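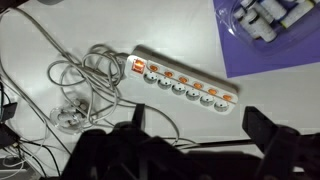 Wanpen Kongkaew wrote in to say that the old README never told readers whether a missing reading meant zero use or no reading at all, and that she had averaged three weeks of Lullodum wrongly before she noticed. Her point was fair. Blank now always means no reading. Zero is written as 0.

Enari Household Electricity Readings
README, version 3

What this is

A set of plug-level electricity readings from 200 homes, with a short survey for each home. The readings are in watts, taken at the outlet. The data was put together to study how much power small appliances draw when people think of them as off, and it has since been used mostly for teaching.

The homes are in three towns: Lullodum, Yang and Cekton. Lullodum has the most homes and the oldest buildings. Cekton has mostly apartments. Yang was added last and has fewer survey answers than the other two.

Files

readings.csv – one row per outlet per interval
outlets.csv – one row per metered outlet, with the appliance named by the household
homes.csv – one row per home, with town, floor area band and number of residents
survey.csv – answers to the survey, one row per home
gaps.csv – start and end of every gap longer than an hour
changes.txt – list of changes between versions

Columns in readings.csv

home_id: matches homes.csv
outlet_id: matches outlets.csv
time_local: start of the interval, local time, 24-hour clock
watts: average draw over the interval
flag: blank, E (estimated by the meter) or R (meter restarted)

The interval is 15 minutes in every file. Version 1 had 10-minute intervals for Cekton, and these have been resampled. If you need the original Cekton intervals, use version 1, but be aware that its outlet names contain errors.

Appliance names

Households typed in the names themselves. We corrected spelling and merged obvious matches ("tv" and "television") but left the rest alone. "Computer" may mean a laptop, a desktop, or a desktop with its monitor and speakers on the same meter. Where several things shared one meter, the column shared is set to 1 and the name lists whatever the household wrote down. Some of these lists are short and probably not complete.

Please don't treat a shared outlet as a single appliance. Its standby draw will look far too high.

Known problems

Meters in Yang lost their clocks during a power cut in January. Times after the cut were set again from the household hub and may be off by one interval. The affected rows are flagged R.

Readings below 3 watts are not reliable. The meters round unevenly at the low end, and a phone charger with nothing plugged into it may show up as 0 or as 1 on the same day. For work on very small loads, this data is the wrong choice.

Roughly a tenth of homes moved a meter from one outlet to another without telling us. We found most of these from the shape of the readings and gave the outlet a new outlet_id from that day on. There are likely a few left.

Privacy

Names, addresses and exact floor areas have been removed. Homes with unusual equipment that could identify them, such as a kiln, have had that outlet dropped. Do not try to match homes to real addresses.

Use and credit

Free for teaching and research. Credit it as "Enari Household Electricity Readings, version 3". Selling the data, or a copy with only small changes, is not allowed.

Maintained by Chin-lung Tang. Send corrections with the home_id and outlet_id – reports without them are hard to check.

Last updated July 30, 2018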